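Sobre medir a ojo, y otras herencias

Mi abuela dejó tres cosas: una casa en Moreira con goteras, un reloj que adelanta y un cuaderno de recetas en el que no aparece ni una sola cantidad fiable. De la casa se ocupan mis primos. El reloj lo tiene mi tío. A mí me tocó el cuaderno, supongo que por ser la única de la familia que alguna vez había dicho en voz alta que le gustaba cocinar.

Llevo desde julio intentando pasarlo a limpio. La receta de la rosca dice: «harina, la que pida; leche, un vaso de los de Florêncio». Florêncio Quintela tenía el bar de la plaza y murió hace mucho, y con él, por lo visto, el sistema métrico de media comarca. He preguntado. Mi madre sostiene que el vaso de Florêncio era pequeño, de vino. Mi tía, que era enorme y que por eso la gente iba a ese bar. Gonçalo Esteves, que heredó el local y buena parte de la vajilla, me mandó tres vasos distintos envueltos en hojas de periódico, con una nota que decía «uno de estos». Los llené hasta arriba y pasé el agua a la jarra: 100 mililitros el más tímido, 218 el más generoso. El tercero llegó roto.

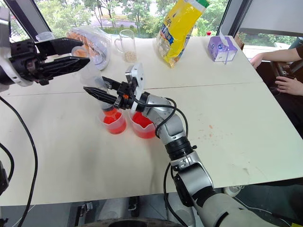 La rosca, entretanto, ha salido mal cinco veces. Con el vaso pequeño queda una cosa que sirve para calzar la puerta; con el grande, una sopa con ambiciones. Mi madre la prueba, mastica despacio y dice que le falta mano, diagnóstico que no admite recurso. Yo he acabado por verter la leche, con un vaso de plástico transparente inclinado sobre el medidor, y apuntar la cifra antes de que alguien de mi familia opine. Me siento un poco traidora. Mi abuela no tuvo un medidor en su vida y consideraba la báscula un aparato para gente enferma.

Luego está el asunto del horno. El cuaderno pide «horno alegre». El mío es un Brornberg de segunda mano que conoce dos estados de ánimo, apagado y venganza. En la página siguiente pone «cuando huela», sin más, y debajo, con otra tinta, «un poco antes».

En un foro de repostería me aconsejaron pesar todo y olvidarme del cuaderno. Un señor muy amable me mandó su fórmula, con 594 gramos de harina y un párrafo larguísimo sobre la hidratación. La hice. Salió perfecta, dorada, alta, y no sabía a nada que yo recordara. Nos la comimos en una tarde, eso sí – tampoco somos de piedra.

Sigo sin pasar de la página cuatro. La siguiente es la de las filloas y empieza así: «igual que las de siempre, pero menos». Le he preguntado a mi tía menos qué. Dice que lo va a pensar.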